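**29. Mai 2020**

Heute kam endlich der Befund aus dem Labor, und ich bin so erleichtert, dass ich gleich zweimal um den Block gelaufen bin! Keine Salmonellen mehr, alles sauber. Dabei hatte ich mich nach dem Essen im Lilex schon auf einen ganzen Sommer mit Zwieback eingestellt. Das Gesundheitsamt in Randenport hat dort inzwischen 40 Gäste befragt, 20 davon waren krank, und im Verdacht steht die Mayonnaise vom Buffet.

Die Frau am Telefon war großartig – sie hat mir alles erklärt, von der Inkubationszeit bis zum Kühlschrank (höchstens sieben Grad, meiner hatte elf!). Ich könnte stundenlang über so etwas reden. Seit gestern lese ich nur noch über Keime und finde es herrlich spannend.
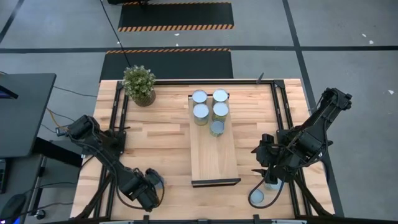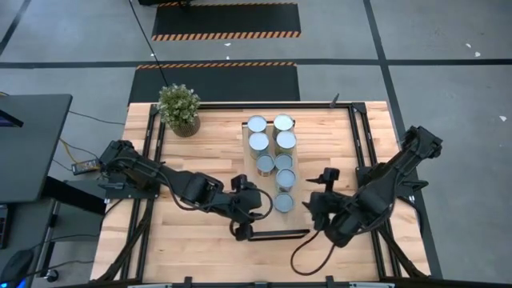
Ab Montag darf ich wieder ins Training, erst mal nur leicht. Der Lauf in Zavell im Juli bleibt also im Kalender, die 2000 Meter schaffe ich bis dahin locker. Heute Abend gibt es Kartoffeln mit Quark, 500 Gramm habe ich schon gekauft – und ich freue mich darauf wie auf Weihnachten.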